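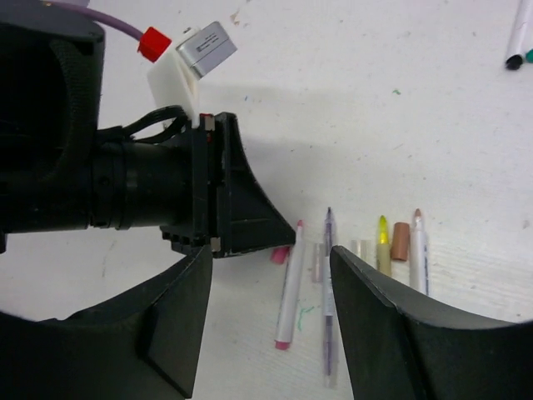
## 3. Making your first color chart

Now the fun part! By the end of this section you'll have a full chart of your Stosia markers in your own hand, on your own paper, and you'll never have to trust a cap color again. Set aside 40 minutes for the first chart. The ones after that go faster.

You'll need:

- your Stosia markers, caps on
- one chart sheet from the Uzor pad (the heavy one with the gray grid)
- scrap paper of the same kind
- a pencil and a ruler
- a pen with waterproof ink for the labels

**Note:** The full set has 107 colors and fills two sheets. If you have a smaller set, leave gaps where the missing numbers would go. Gwenllian Powell, who drew the grid, left room at the bottom of sheet two for your own blends - use it!

### 3.1 Getting the sheet ready

1. Lay the sheet with the grid facing up and slide a spare sheet under it. Alcohol ink goes straight through most papers.
2. Write the marker numbers in pencil first, one per box, left to right. Start each color family on a new row.
3. Go over the numbers in waterproof pen and let them dry fully before you bring any marker near them.
4. Erase the pencil.

**Caution:** Ballpoint ink smears under these markers. Test your pen on scrap first.

### 3.2 Filling the boxes

1. Begin with the palest yellow and finish with black. Light colors pick up dirt from dark ones very easily.
2. Uncap one marker and make a short stroke on scrap to wake up the tip.
3. Fill the left half of the box with a single pass.
4. Wait a moment, then go over the outer edge of that half a second time. You'll get the darker shade you can expect from layering, and with some of the blues it's a lovely surprise.
5. Leave the right half white. You'll use it in section 4 for the blender.
6. Press the cap back on until it clicks, and put the marker away on the finished side before you pick up the next. 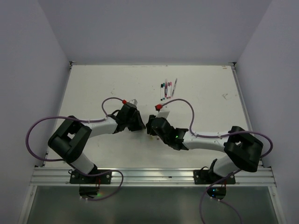

### 3.3 Checking and storing the chart

1. Let the sheet dry overnight. Grays in particular look quite different the next morning.
2. Compare each box with its cap. If they're far apart, write a small "C" in the corner of the box.
3. Slide the chart into the clear sleeve at the back of the Uzor pad and keep it out of the sun.

**If a color looks streaky:** store the marker flat for a day and try again. Still streaky? The tip is probably worn, and replacement tips come in the same pack as the tweezers (order code 268).

**If two boxes look the same:** check them by a window in daylight. Warm bulbs hide small differences, especially between the peach shades.

Go on to section 4 when both sheets are dry.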